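Home About Hire Alterations Size Help Contact

About Travik

3 min read

We do choir robes. Also clergy shirts, judging robes for the law courts and a small line of sashes and stoles for school captains, but mostly choir robes. Started in the back of a dry cleaners in Ranville with one overlocker and an order for 37 altos. Bigger now. Not huge.

Everything is cut to order. No warehouse full of mediums. You send measurements, we send fabric swatches, you pick a colour, we cut. Eleven standard colours, and we'll dye to match if your old robes are a maroon no one makes anymore (bring one in, or post a sleeve). Poly-viscose for the touring groups, it drip dries overnight in a motel bathroom. Wool blend for cathedrals and anywhere with bad heating. 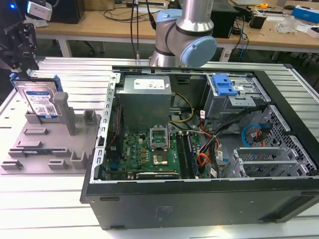
Fitriani Teoh
Owner and head cutter

I trained in theatre wardrobe, then academic dress, then got sick of pleats and went out on my own. Still doing pleats. Anisa Oei runs the sewing room and has done since the dry cleaners days. Faizal Hidayat does hire, returns, and all the phone calls I forget to make. If you've emailed twice and heard nothing, ring and ask for Faizal.

Hire is for the one-off stuff. Carols, weddings, a Messiah in October when half the basses are borrowed from another choir. Two week minimum, cleaning included, please dont iron the yokes. We keep the Eide style and the plainer Jornodlow in hire, kids sizes in both.

Lead times. Usually nearly 11 weeks for a full choir, less for top-ups if we still have your cloth on the shelf. We keep your pattern cards, so a new soprano can be measured at home and her robe will match the rest of the row. Christmas orders need to be in before the end of August. Every year someone rings in November. We do try.

Repairs on our own robes are free for the first two years. Hems, zips, hooks, popped seams. Candle wax is extra, it takes forever. Other makers' robes we'll look at too, send a photo first so we can tell you if its worth the postage.

Fittings by appointment, mornings are best. Parking round the back off the laneway, buzz the grey door and wait a sec, the machines are loud.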